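Home | Talks | Schedule | Speakers | Archive | Contact

What the Street Grid Still Shows: Vomton After the Rail Yards
Speaker notes, Divya Mathew
Monday, March 23, 2020 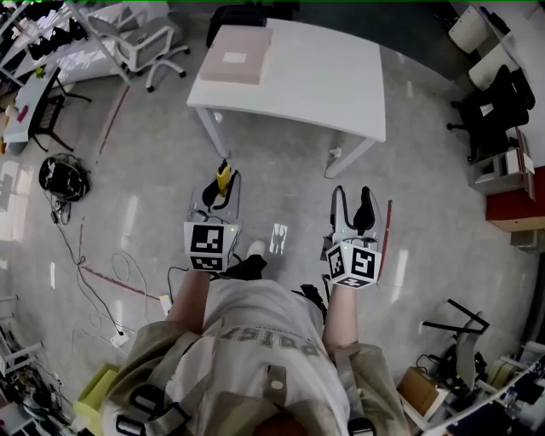 Slide 1. The talk covers how Vomton was platted, where the plat was changed, and which of those changes a visitor can still find on foot. Running time is 40 minutes with 15 held back for questions. I use two source types: the recorded plat maps and the insurance maps. Keep the two apart when speaking, since audiences tend to merge them. Explain registration early. To compare two maps of different scale you need fixed points that can be found in both. On the Vomton sheets the fixed points are the courthouse steps, the two bridge abutments and the church on Varghese Street.

Slide 2. Location. Vomton sits on the north bank of the river, on a terrace high enough to stay out of ordinary floods. The first survey ran its baseline along the terrace edge and ignored true north. That is why the downtown streets are skewed and the outer streets are square to the compass. Point to the seam on the map. It runs along Brernenik Avenue for its full length. Pause here.

Slide 3. The first plat. Lots 40 feet wide, alleys through every block. The surveyor's field book survives with water damage to the last third. The chain lengths in the book do not agree with the filed map on the east side. The filed map is the legal one. The book is closer to what is on the ground. Say this once and move on. There is a longer version of the argument in the handout for anyone who wants it.

Slide 4. The railroad. The line came in from the west and took the river frontage. Three streets that had reached the water were closed at the tracks. Two were never reopened. Show the stub end of Varghese Street, with the granite curb still turning toward a crossing that was taken out. The yard employed enough people to fill the blocks north of it, and the population reached 4,000 within a generation. Do not give a yearly series. The census districts were redrawn twice and the numbers cannot be lined up.

Slide 5. Wokidel. This was a separate settlement on the far side of the yard, with its own post office and its own street names. When Vomton annexed it, duplicate names had to go. In nearly every case the Wokidel name was dropped. The old names remain in three places: the deeds, the cast iron hydrant covers on the hill, and the name of the elementary school. Read the list of pairs slowly. People in the room may have grown up with the old ones.

If asked whether Wokidel was a company town: no. The railroad owned the yard and one boarding house. The lots were sold by a private land company that failed.

Slide 6. Brernenik Avenue. The seam again, now at street level. Every intersection on it is either a jog or a triangle. The triangles were too small to build on and became city property by default. Four are planted, one has the bandstand, and one is the bus turnaround. The flatiron at the north end is the only triangle that was built on. Its ground floor is a bank on the insurance map and a shoe store on the revision. The pasted correction slip on the revision is visible in the scan if the room lights are down.

Slide 7. After the yards closed. The tracks were lifted in sections from east to west. The city bought the eastern section for a park and left the western section in private hands. This split explains most of what visitors find confusing. The river path is continuous on paper and has a gap on the ground, with a signed detour along the old freight road. Walking the detour adds 15 minutes.

Slide 8. Walking route. Start at the courthouse. South to the terrace edge, west along the baseline street, down to the Varghese stub, back up by the freight road, then Brernenik Avenue to the flatiron. Allow two hours. The steps at the terrace are steep and have a rail on one side only. The alternate with no steps uses the ramp behind the library.

The depot museum keeps the yard ledgers and opens by appointment until October. Copies of the insurance sheets can be ordered at the desk.

Slide 9. Sources and limits. Plat book, field book, insurance sheets, city directories, annexation file. The annexation file is missing its exhibits. I have not seen the land company's sales records and do not know if they exist. Dates on the street closures come from council minutes, and a closure on paper could come well before the fence.

Slide 10. Questions. Likely ones:
Flood of the lower blocks: see slide 2, terrace height.
Why the bridge is off the grid: it was placed for the rock and the streets were bent to meet it.
House histories: send them to the county recorder with a lot and block number. A street address is no use before the renumbering.

Handouts are on the back table, 30 copies. Repeat each question into the microphone before answering.

Contact the program office | Copyright 2020 | Back to top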